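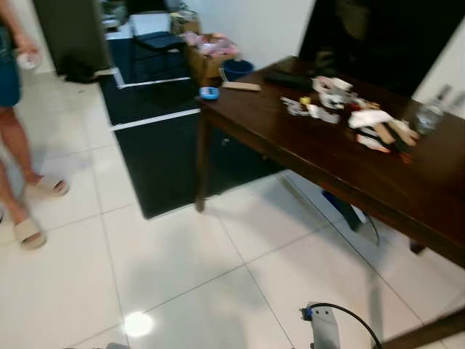 We have been decorating the back bedroom since September and I'm tired of looking for things. Every job starts with ten minutes of hunting, and the thing I want is always under something else. On Saturday I decided to put everything out in one place and sort it before opening another tin. The brown table got the job, with the rolls of white tape in a heap near the middle, a cloth thrown down next to them and a bottle of water at the far end. The blue bucket and the cardboard box with the pink stuff coming out of the top stayed behind it.

Sorting took nearly 3 hours, mostly because I kept stopping to read the backs of packets. Brushes that had gone stiff went in the bin. The decent ones are now in a jar on the windowsill – handles down, as Marianna told me to do it last year.

I still need lining paper for the chimney breast and 4 sheets of fine sandpaper. Mansa has offered his steamer for the hall, so that comes next, probably at the weekend if he can drop it round. The skirting can wait until the new year.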